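Two-Armed Robot Back at Work After Grip Fault Stops August Trials

NILLEMHOLM, 28 October 2018 -- The two-armed robot station at the Skosemance automation lab is running again, and the story of what stopped it is a great one for anybody who loves a good mechanical mystery!

The station was built to practice handovers, the moment when one arm holds something and the other reaches in to take it or put something inside. It's a job most people do dozens of times before breakfast, and it's wonderfully hard for machines. Both arms have to agree on where the object is, and both have to know how hard the other one is squeezing.

In August the lab set out to run 2,000 handovers in a row. The count got to 1,482. On the next one, the left gripper closed on a paper cup and simply kept closing. The cup folded, the right arm came down to where the rim should have been, and its fingers ran into the other gripper instead. The contact was light, but the right arm didn't back off the way it was programmed to. It pushed for 4 seconds before the operator hit the stop button.

Nobody was hurt, and neither arm was inside anyone's reach at the time. Still, a robot that keeps pushing when it should let go is a safety matter, and Skosemance shut the station down that same afternoon and posted a notice on its public log the next morning. (The log is worth a read. The entries are short and very frank.)

At first everyone suspected the gripper itself. It was taken off, opened up and swapped with a spare from Eberhard, the workshop across the river that makes the lab's brackets and mounts. The spare did exactly the same thing. So the hunt moved to the software, and that's where it got interesting.

The two arms share a small program called Adham, which passes grip readings back and forth between them. Adham had been written to throw away any reading that arrived late. Most of the time that's a sensible choice. But after several hours of nonstop running, the messages had slowed down enough that nearly all of them were late, and Adham was throwing out the lot. The left gripper thought it was holding air, so it squeezed harder. The right arm thought it was touching nothing, so it kept going down. Each was doing precisely what it had been told! 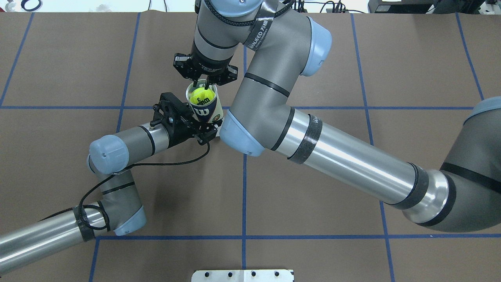

The fix has two parts. Adham now raises an alarm when it misses 5 readings in a row, and both arms freeze where they are until a person clears it. The grippers also have their own force limit, set at the wrist, that works even if every message is lost. That second change is the one the lab is proudest of, and rightly so, as it means a slow network can't turn a gentle grip into a hard one.

There's a new habit to go with it. The operator now trips the alarm on purpose at the start of each shift, with something soft between the fingers, and writes down the result before any work begins. If the arms don't freeze, the station stays off.

Paper cups are still the favorite test piece, and it's easy to see why. They're cheap, they're light, and they show a dent the instant a gripper gets too eager. Putting a ball in or lifting one out makes the whole thing harder again, with the cup needing a steady hold while the other arm works at the opening.

The lab started its count over from zero this month and plans to go for the full 2,000 again. Progress will be added to the public log at the end of each shift, alarms and all. Skosemance has also offered the repaired version of Adham free to other workshops that run paired arms, along with the test routine and the complete record of the August stop. Requests can be left at the front desk in Nillemholm or sent through the form on the log page.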